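### 3.2 Household laundry practices and water use

Households in the Cabanatuan sample were asked to keep a laundry diary through September, with one entry for each wash. Of the 884 diaries handed out, 483 were returned complete enough to use. Entries covered the type of load, the source of the water, and whether rinse water was saved for another purpose. The diary form was adapted from Ikeda and Catacutan's earlier work on shared taps, with two questions dropped and one added on hand washing.
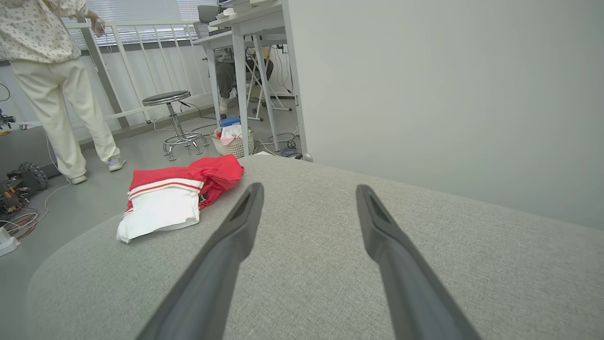 Mixed loads were the most common type in homes with a machine. Homes that washed by hand sorted more often, and white items were usually washed first so that the same water could serve for darker clothing. This order of washing was reported in all 12 districts, although the share of homes following it was lowest in Drirkel, where piped supply runs day and night.

Reuse of rinse water followed a similar pattern. Floors and toilets were the main uses named, followed by garden plots. Respondents in Skisalura often wrote "yard" without further detail, and these answers were coded as garden use. 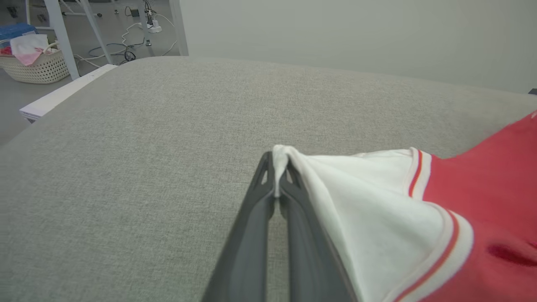

A separate difficulty concerns garments worn more than once between washes. The diary recorded only what entered the wash, so a household that rewore clothing would appear to use less water per person - a real saving, but one the form could not separate from a smaller wardrobe. Follow-up interviews with 20 households, conducted by V. Estrella and M. Tagle, addressed this point in part. Their results are given in Section 4.1.

**Figure 3.** Clothing and fabric, the unit of record in the laundry diary.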